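Zillcombe notebook, perception bench and test car
August 21, 2021

Camera swap, second go. I promised myself I would write this up while it was fresh, so forgive the length, and forgive the tea ring on the paper copy if you are reading that one.

We have been going back and forth for weeks over which forward camera the Zillcombe car should carry, the Jeltico or the Bosix, and I wanted both of them to see the same streets on the same outing. They went up side by side behind the windscreen on the new bracket, both feeding the Morsy controller, with the old one kept in the boot in case it sulked. It didn't, I am pleased to say, though it did take two restarts before it would admit that the Bosix was plugged in. I think the connector on that lead is tired. I have put a bit of yellow tape round it so we remember.

Settings, for whoever repeats this: both cameras at 40 frames a second, auto exposure on for the first loop and off for the second. We did 3 loops in all, the last with the Jeltico's exposure limit brought down. The log from the Jeltico has 556 frames marked as doubtful by the checker, and I have only looked through the first part of them so far. Most are tree shade. I rather expected it to be junctions, or reflections off the dashboard, but no, it is the plain old business of leaves and sunlight on tarmac that upsets the free-space estimate. The edge of a shadow gets taken for a kerb, the planner goes all shy and asks for a lower speed, and a moment later it changes its mind. Very wearing to sit in.

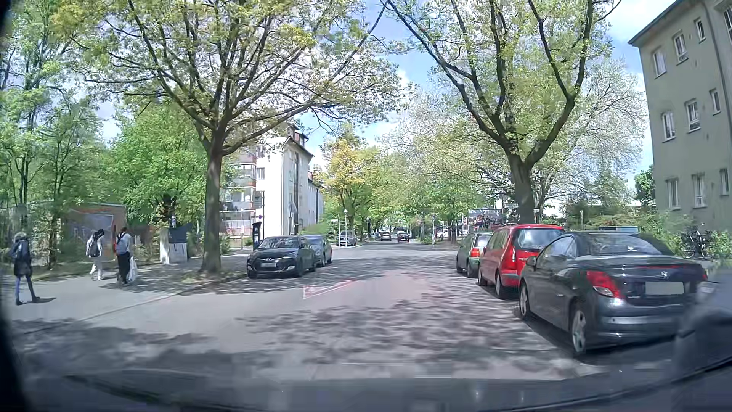
The Bosix copes better with the bright patches and keeps its nerve when the exposure has to shift, but it loses detail in the dark parts, and dark cars parked in shade come out as one lump more often than I would like. The Jeltico separates them nicely. So we have one camera that is good at the road and one that is good at what is standing on it, and I can't pretend I know yet which matters more to us. My feeling, and it is only a feeling, is that missing the gap between two parked cars is the worse mistake, given that people do step out of those gaps.

Road markings were a pleasant surprise. Even the worn ones were picked up by both, and the worn paint was given a sensibly low score and not simply thrown away. Whoever retrained that part before the summer deserves a cake.

One muddle to own up to: on the second loop I left the Morsy's buffer at 900 from the bench work, so the timestamps lag a little and the two streams don't line up. I can shift them afterwards, I think, but please don't use that loop for anything to do with timing until I have - there is a note in the folder saying the same.

Still to do: go through the rest of the doubtful frames, replace the Bosix lead, wipe the inside of the windscreen properly, and try a strip of black felt on the dashboard to calm the reflection along the bottom. I have some felt at home and will bring it in. I would also like to run the whole thing again in November, when the sun is low and the trees are thinner, and see if the two of them swap places.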